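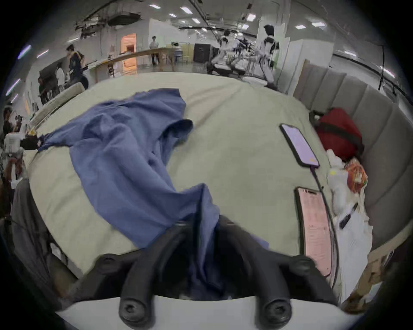
Rekivus upholstered bed frame with channelled headboard: review

Ordered from Mendonça in February and in use for 40 nights. The grey finish was chosen over the beige.

Headboard

The padding is divided into vertical channels and the panel curves at the side. Foam is firm, with enough give to sit against for an evening. A bag leant on it for a day leaves a shallow dent that recovers overnight. The channels collect dust, and a flat upholstery nozzle does not reach the bottom of them. A narrow crevice tool does.

Assembly

Two people, 651 on the parts sheet for the long bolts, and one hex key that should be replaced with a proper one before starting. Side rails went on square at the first attempt. One slat holder was missing; Mendonça sent another within the week.

In use

No creaks so far. There is no shelf or socket in the headboard, so phones on charge end up on the sheet with the cable trailing beside them, along with whatever paper and packaging came in that day. A pale sheet suits the grey. The Trelari fitted sheet in grey-green stays put at the corners – the cheaper Pesier one did not.

Against

Cover is not removable. Spot cleaning only, 30 degrees at most according to the label. Clearance underneath is too low for storage boxes.

Rating: four out of five. One mark off for the fixed cover.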